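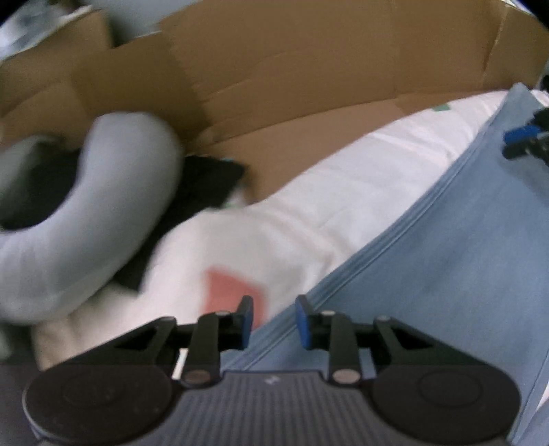
Girgate Textile Exchange to Open Second Drop-Off Site in Wivley

WIVLEY, May 17, 2021 - The Girgate Textile Exchange will open a second drop-off site next month in the former Steiner shoe store on Zirncombe Road. The new site will take clean clothing, bedding, towels and curtains from households in Wivley and the nearby towns.

The exchange opened its first site in Girgate in December and has signed up 406 households so far. Many of them drive in from Wivley, a trip of 14 miles each way. Members asked for a closer location in a survey this spring, and 95 percent of those who replied said they would bring in more items if they had one.

Membership is free. Donors may bring up to three boxes or bags per visit. Clothing should be washed and dry, with pockets emptied. Shoes should be tied together in pairs. The exchange cannot accept pillows, carpet, or anything with mildew or oil stains.

Items in good condition are offered to other members at no charge.

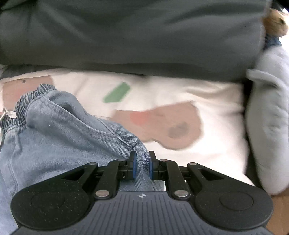

Denim and plain cotton that can no longer be worn are set aside for the repair and quilting classes, which will be held at both sites. Everything else goes to a fiber recycler under a contract that runs for 11 months and may be renewed.

The Wivley site will have its own parking lot and a ramp at the side entrance. Hours will be posted on the door and on the exchange's website before opening day. The Girgate site will keep its current hours.

Households that are already members do not need to sign up again. New members can register at either site with proof of address.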